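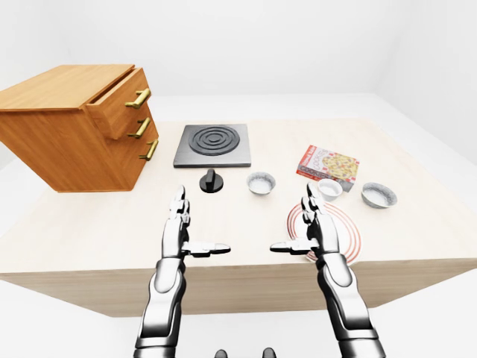

Fustside Issues Safety Notice and Software Correction for Ploletti Two-Arm Kitchen System

August 2019. Fustside today issued a safety notice to all operators of its Ploletti two-arm kitchen system. The notice concerns a fault in Vatilura, the control software supplied with the system, which can cause one hand to release an object while the arm is still carrying it. The fault affects Vatilura version 2. A corrected version is available to all operators at no charge.

No injuries have been reported in connection with the fault. Fustside asks operators to stop using the system for any task involving heat, glass or hot liquids until the correction has been installed. The notice applies to the 400 systems currently in service.

The fault was identified in June during simulation testing of a tabletop task in which both arms work over the same surface. It was later reproduced on physical equipment at the company's own test site. Operators who have seen a Ploletti system drop an object without an error message are asked to report the event, including events that took place before June.

Nature of the Fault

Each hand of the Ploletti system is controlled by its own process. A shared schedule tells each process when the other has finished its part of the task. Under normal conditions, a hand holding an object keeps its grip until its own process confirms that the object is resting on a surface.

In version 2, a message intended for one hand could be read by the other if both arms paused within the same control cycle. A hand that was carrying a bowl could then receive a release command meant for the idle hand. The software recorded the release as correct, and for that reason no alarm was raised and the arms continued with the next part of the task.

The test in which the fault was found uses a simulated table set out with bowls, a plate with a striped rim, a box of cookies, a drawer cabinet and an electric hot plate. One hand holds a bowl of grains tilted over a small cup. The other hand is kept open and clear of the work. The fault was first seen at this stage of the task, when the idle hand had been told to stay open and the holding hand had been told to stay closed.

Fustside ran the task 1,000 times in simulation with version 2 installed. An unintended release was recorded in 32 of those runs. In each case both arms had paused shortly before the release.
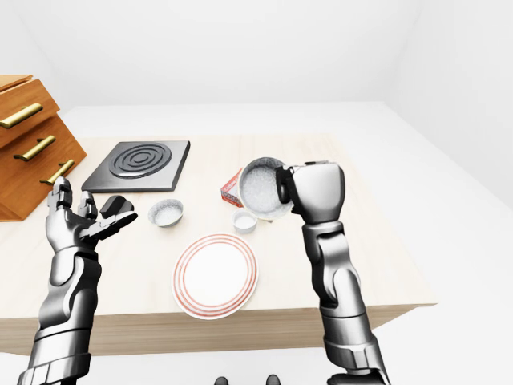 Why the Fault Was Not Found Earlier

Version 2 was approved on the basis of single-arm tests and a smaller set of two-arm tests. In the two-arm tests, the arms took turns. One arm completed its movement before the other began, and the two were never paused together. The conditions that produce the fault did not occur in that program.

Fustside has concluded that the approval process for version 2 was not sufficient for a product sold for two-arm work. The company accepts responsibility for this. The written procedure has been changed, and no future version of Vatilura will be approved without tests in which both arms are paused, restarted and interrupted while one of them is holding an object.

"We sold a system with two arms and we tested it, for the most part, as if it had one," said Jitendra Sachdeva, Director of Product Safety at Fustside. "The people who use this equipment were entitled to more careful work from us. The correction is ready, and we ask every operator to install it before the system is used again near anything hot or breakable."

The simulation logs contained earlier signs of the problem. A small number of dropped objects had been marked by the test software as poor grasps and were passed to the team that maintains the hand models. That team adjusted the friction settings for bowls and closed the reports. The reports have been reopened and reclassified.

What the Correction Changes

The corrected software makes the following changes:

Each command now carries the identity of the hand it is meant for, and a hand will refuse any command that does not match.

A hand that is carrying an object will not open while its arm is above the surface by more than the release height set by the operator.

When both arms pause in the same cycle, the system holds all grips and waits for the operator to confirm before it continues.

Any release that takes place outside the planned step stops both arms and is shown on the operator panel.

The third change will make certain tasks slower. Operators who have built their own task sequences may find that the system asks for confirmation at points where it did not do so before. Fustside advises against removing these pauses and will not support sequences in which they have been bypassed.

Independent Review

Fustside has asked Jayawardena, an engineering review firm, to examine both the fault and the company's handling of the earlier reports. Jayawardena has been given the full simulation records, the source code for the affected part of Vatilura and access to the staff who approved version 2.

The review will cover tasks beyond the one in which the fault was found. These include work in which a bowl is set down on a plate, and work in which the hands operate close to smaller items such as cups. Tasks of this kind leave little space between the fingers and nearby objects, and an early release may tip a second item as well as the one being carried.

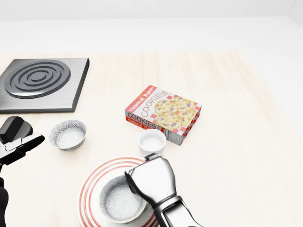

Jayawardena will also consider whether the hot plate should be linked to the arm controls, so that an unintended release switches off the heat. The present system does not do this. Fustside has made no decision on the matter and will wait for the findings of the review. A summary of those findings will be sent to all operators and published on the company's website.

Instructions for Operators

Operators should check the version number shown on the start screen of the operator panel. If it reads 2, the system is affected.

Until the correction is installed, do not use the system with the hot plate switched on, with glass containers, or with liquids above room temperature. Keep people outside the marked reach of both arms. Do not attempt to catch or steady an object held by either hand while the arms are powered.

The correction can be installed from the maintenance menu. Both hands must be empty and both arms must be in the rest position before installation begins. After installation, run the grip check supplied with the update and keep a copy of the result with the system's service record.

Systems that are not connected to a network will be updated by a Fustside technician. Operators of these systems will be contacted directly to arrange a visit and may request a loan of update equipment if a visit cannot be arranged promptly.

Reports of unintended releases should be made through the safety section of the Fustside customer portal. Please include the task name, the software version and the log file for the session, if it has been kept.

About Fustside

Fustside designs and supplies robotic equipment and control software for food preparation and kitchen research. Its products include the Ploletti two-arm kitchen system and the Vatilura control software.

Media inquiries should be addressed to the Fustside press office. Technical questions from operators should be directed to the Product Safety department.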